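Clerneo Simulation Benchmark: FAQ 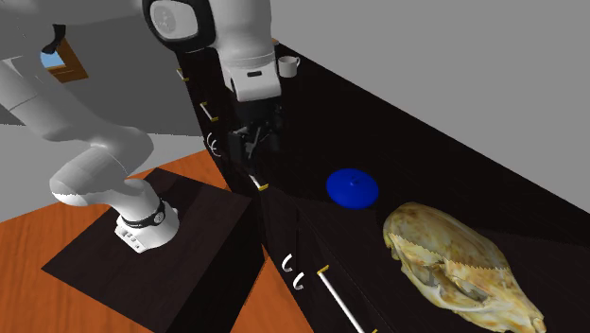
Simulated counter with arm, mug, blue lidlike object and animal skull.

Is any training data real?
No. The policy is trained on 2,934 rendered episodes across 51 layouts.

Why include a skull?
Object sets are sampled without regard to room type — the aim is to break the link between setting and object class.

How is the policy evaluated?
On 959 held-out episodes, with eight random seeds. Seeds are fixed in the config file.

Does the floor texture vary?
Yes, per episode. Cabinet color and handle style vary per layout.

Who maintains the code?
Bernadette Tessier. Report scene file errors to Bohumila Kollár.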